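Notebook, bench 3 - open day
28/07/2018 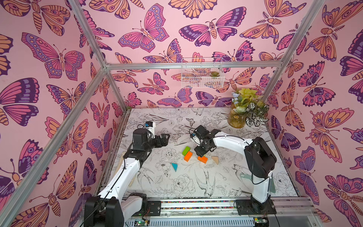 Two-arm cell, blocks on the table, right gripper over one of the orange ones.

Writing this up the same evening with my feet on a box of cable ties. Ruben wants notes from everybody who ran a station, so the next open day can repeat our mistakes on purpose.

Setup. Doors were meant to open at ten. At nine the left arm was refusing to home and I was under the bench with a flashlight in my teeth. Loose connector, same one as in March. I reseated it and put a zip tie on it, and I would like it noted that in March I also wrote "reseated it and put a zip tie on it." Somebody please order the locking kind. Akihiko has the part number taped inside his drawer.

The Suvov controller came up on the second try. Ran the warm-up routine, then ten minutes of block handling with nobody watching, all perfect. I should have charged admission for that part.

Visitors. The clicker at the front door says 125 for the day, and I think most of them came past us at some point, many of them on the way to the cookies. The wallpaper did more for our numbers than the robots did. People would stop dead, say "butterflies!" and only then notice that there were two machines in front of them. One lady took a long time over the flowers on the tabletop and asked who drew them. I said it was a print. She looked let down and went to see the laser cutter.

Ruben gave the talk. He had planned twelve minutes on the history of Rultex and how the Gonbridge shop got started, and he did all twelve, to a row of kids who had been promised a robot. By the end of the first session he had it down to four. By the afternoon he was saying "these are the arms, watch this" and stepping back, and that version went over best by a mile. Suggest we print it on a card for him.

The demo itself. Plan was: pick a block, carry it, set it down somewhere else on the table, repeat. Two arms, taking turns. I kept the log:

Morning: 69 picks tried, 59 good.
Afternoon: did not log, see below.

Of the ten bad ones, most were triangles. The fingers close on the slanted sides and the block squirts out like a bar of soap. We know this. We have known it since before the open day and put the triangles out anyway, because Akihiko thinks an audience likes a bit of danger. He may be right. The drops got bigger reactions than the picks, and one very small boy clapped for each of them and for nothing else.

Rectangles were close to boring, as they should be. Orange and green behaved the same, in case anyone still believes the orange paint is slippery.

Why there is no afternoon log: a man in a fishing vest asked what the cycle time was, and whether it could be faster. I said yes. He asked to see it. I turned the speed up to 80 percent, which was a choice. The right arm did two lovely quick picks and on the third it set a block down hard enough to make the front row jump. Nothing broken, block fine, my pride so-so. Turned it back down to 40 and left it there, and by then there was a crowd three deep and I forgot the clipboard existed.

Questions I got, more or less in order of how often:
Does it have a name. (No. Several were offered. I refuse to write them down.)
Can it fold shirts.
What does it cost. (I pointed at Ruben.)
What happens if you put your hand in. (I said the demo ends and I have to fill in a form. True, and it worked.)
Why are there cameras on the grippers when you can see the blocks from here. Best question of the day, from a girl of maybe eleven. I told her the arm gets in its own way when you look from outside, and the gripper camera still has a view when it's right down close. She said "so it's like having an eye on your hand" and explained it to her father better than I had.

Akihiko did the leader-arm session over on the Hirano bench, where people could move a small arm by hand and have the big one copy them. Long line all day. He reports that the under-tens were better than the engineers, who kept stopping to think. He also reports sore feet and that he would do it again, though not soon.

To fix before anybody sees this cell again:
- Locking connector, left arm. Really this time.
- Clean along the table edges where they meet the walls. It shows up badly against the white. Same goes for the grit in the rail slots, so vacuum it, don't blow it, or it all ends up in the carriage.
- Triangle grasp. Try coming in on the flat faces, from above, fingers across the thickness. Akihiko says about an hour's work. Writing that down so I can quote it at him.
- Cap the speed slider for demos. I am the reason for this one.
- More cookies, and farther from the door.

Powered down at ten past five. Both arms parked, air off in the shop, keys back on the hook. Ruben took the sign-up sheet home with him to type in the addresses, and the left arm homed first time when I checked it before leaving.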